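Norbridge Community Help Desk
Topic: Kollard label printer skips every other label after roll change
Status: Solved
Category: Printing / Thermal / Feed and sensor

Opened September 19, 2021

Hi all! First ticket here after a long time reading other people's, so thank you for the ones I've already stolen fixes from.

I run shipping for a small seed and bulb shop. We use the Kollard desktop thermal printer with the Norbridge order software, and it has been a champ since April. I put in a new roll this morning (Andreadis 4x6, 800 to a roll) and now it prints one label, feeds a blank, prints one, feeds a blank. The print itself is crisp and dark. It's only the feed.

What I've tried so far:
Power off, count to thirty, power on. No change.
Reseated the roll, twice. No change.
Cleaned the head and the rubber roller with the pen that came in the kit. Roller looks great now! Still skipping.
Checked page size in Norbridge. Set to 4x6, portrait, same as always.
Printed from a different laptop. Same skipping, so I don't think it's the driver.

Firmware page says 2.69, and the error log is just code 269 over and over, which I thought was the version number until I looked closer. The manual lists it as "media gap not found where expected."
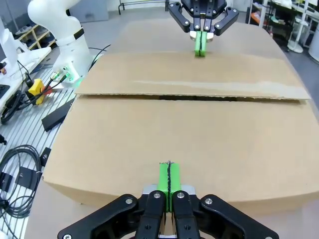
Update, an hour later. I found the last few feet of the old roll (Ernorden brand, we switched to save a bit) and loaded that. Perfect! Every label, no blanks. Put the Andreadis back in and the skipping came right back. So the printer is fine and it's something about how it reads this stock.

Held both up to the window. The backing paper on the new one is noticeably thicker and more yellow. The gap sensor shines a light through the backing, so I think it's having trouble telling gap from label.

Update 2. Ran the auto calibration (hold Feed until two blinks, let go). It spat out five labels, stopped, and looked happy. Then the first real job skipped again. Boo.

Update 3. GOT IT. There is a manual sensor setting hiding under Tools, Media, Advanced in the Kollard utility. Steps for whoever lands here next:

1. Open the printer and peel one label off so there's bare backing over the sensor.
2. In the utility, click Read Backing. Mine came up 955. The old roll reads a lot lower.
3. Slide the strip along so a label is over the sensor and click Read Label.
4. Click Set Midpoint, then Save to Printer. If you only click Apply, it forgets when you turn it off. Ask me how I know.
5. Close the lid, press Feed once. It should stop right at the tear bar.

Ran a batch of 90 straight through after that and got zero blanks. I was doing a little dance at the packing table by the end of it.

One leftover question: does the saved value survive a firmware update? I'd love to install the newer one but I don't want to redo this in the middle of bulb season. Leaving the ticket marked solved either way, and I'll add a note if I try it.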